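4.2 Serving pieces and the bowl

2 Comments | 14 Shares

The bread used in the tabletop sessions was a plain white sandwich loaf, bought the afternoon before and left in its bag overnight. Fresh bread was tried first and given up, as it squashed under the knife and the cut faces stuck to each other. Day-old bread cut cleanly and kept its corners. We took the crusts off with a long serrated knife, sliced the rest into strips and cut the strips across to make cubes. Each batch held 30 cubes. Pieces with a torn side or a large air hole were set aside and not used.

Cubes were cut small on purpose. In the earlier home visits (Section 3), people making croutons, stuffing or fondue cut bread to very different sizes, and the larger chunks tended to be torn by hand. A small cube shows damage sooner than a large one. If it is pinched too hard, the sides bow in and do not fully come back, and crumbs fall on the table where they can be collected. A large piece can take the same pinch and look much the same afterward.

Bread also dries while it waits. Cubes left uncovered for 20 minutes in our room had a noticeably firmer skin, and those left through a lunch break were close to rusks. Batches were therefore kept under a damp tea towel and brought out a few at a time. The towel was wrung out well, as a wet one made the top layer gummy. Work done in November, when the heating had just come on, needed smaller batches than work done earlier in the year.

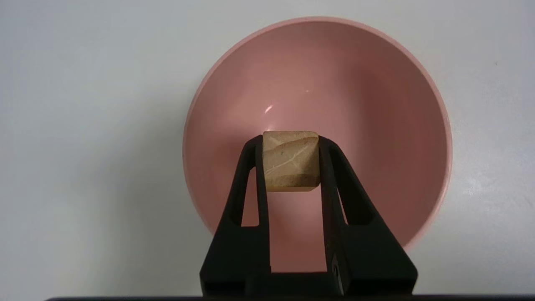 The choice of bowl mattered more than we expected. Yufang Liao tested 4 bowls from the Plorkham kitchen before the main sessions: a steel mixing bowl, a clear glass one, a shallow soup plate and the pink bowl used from then on. Steel rang loudly when anything touched the rim and slid easily on the smooth table. Glass was heavy enough to stay put, but its edge was hard to see against a pale surface. With the soup plate, cubes dropped near the side bounced back out. The pink bowl has a glossy inside and a clear change of colour against the white tabletop, and bread shows up well against it.

Crumbs were the main nuisance. They gathered in the bottom of the bowl and, on a glossy surface, stuck wherever there was a trace of moisture from the cubes above. We wiped the bowl with a dry cloth after every batch and washed it at the end of each session. The tabletop was brushed, then wiped, and left to dry before more bread was put out. Loose crumbs were weighed on the Zeleck kitchen scale as a simple measure of how roughly a batch had been treated. The scale reads to the nearest gram, so single cubes could not be compared this way and only batch totals are reported.

A cube was counted as served if it came to rest inside the bowl with all its corners in place. A cube that landed on the rim and fell outward was counted as dropped, even when it was undamaged. Cubes stuck together were scored as one piece. These rules follow the ones used by the Meton group for soft fruit, with the bruising scale left out.

Two raters sorted the served cubes by eye into whole, dented and broken. They agreed on nearly all of the broken ones and disagreed mostly over light dents, which can be mistaken for the natural curve of a cut face. Where they differed, the cube was compared with 3 reference pieces cut that morning. Cubes from near the end of the loaf were harder to judge, as the crumb there is tighter and the colour a little darker.

Figure 5. Small piece of bread held at the pink bowl.

The bread was not eaten after scoring. Dry leftovers went to the Jin compost trial and the damp ones were thrown out.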